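Warkurdale Silk Flower Workshop: January report to Skanbridge
Prepared by Uriel Herrera

The order stands at 4000 single-stem roses. Petal cutting is complete. Stem assembly resumed Thursday after the replacement calyx molds came in from Udard. Alaric Obi has approved the crimson shade. Open item: sepal attachment, 2 stems rejected in the last batch of 100.

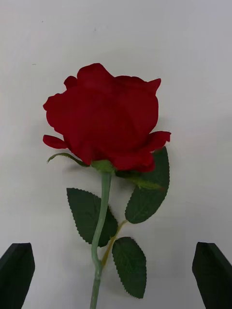
Artificial rose, red bloom, green plastic-look stem.

Next release of funds is requested on delivery of the first 10 cartons.

Last updated: January

Recent items
Ojeda dye supply note
Packing bench layout

This site uses cookies. Accept / Settings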